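Morness 2.0 test server: first thoughts on the trade rework

Posted 5/21/18 in Morness, test server, updates

The test server for the Morness trade update opened last night and I managed a long session before bed. I play on the Driltico shard, mostly as a hauler, so this post is about cargo and prices. If you want to know about the new boarding rules, Yiğit Karakaya is covering those on his own blog and he knows far more about fighting than I do.

The big change is that ports no longer buy everything at a flat rate. Each port now has a stock level for every good, and the price drops as you unload. On the live server I can sail into Prernora with 100 crates of copper and get the same money for the last crate as for the first. On the test server the price had fallen by a third before my hold was empty. I tried it again with salt and saw much the same.

I don't mind this. The copper run has been the only run worth doing for most of the year, and the harbour at Prernora is full of people doing it while watching telly. What I do mind is that the recovery is so slow. I logged out, had my tea, came back, and the price had hardly moved.

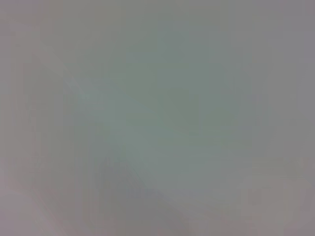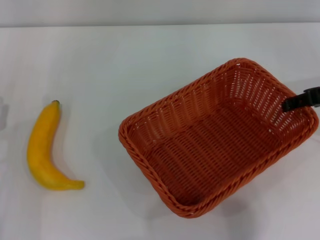

Perishable goods are the other half of the update. Fruit, fish and milk now lose value with every day at sea, and the rate depends on the hull you are sailing. The fast cutter loses very little, but it only has 10 slots, and a basket of fruit takes up a whole slot even if you have next to nothing in it. By the end of the evening my hold was full of near-empty baskets, as the game would not let me stack single items into a basket I had already bought. I reported that as a bug. Kalevi Toivonen from our guild says he had the same problem with fish, so it isn't just me.

Insurance has gone up too. Covering a full hull used to cost me 2000 marks and I never thought about it. Now the fee is worked out from the value of the cargo when you leave port, and it is not refunded if you turn back. Check your route before you pay.

A few smaller things I noticed:

The map loads faster, at least on my machine.

You can rename a ship without visiting the shipyard.

The Ruotsalainen lighthouse quest is still broken. I got to the second keeper and he would not talk to me.

Fog at night is thicker and I ran aground 2 times outside the same harbour.

Test characters are wiped when the server closes, so don't get attached to anything you buy there. According to the notes, the full update is planned for September. I will have another go once they have patched the stock recovery, and I want to try the northern ports with a bigger hull and a load of timber. If anyone has already done that run, leave a comment with your prices.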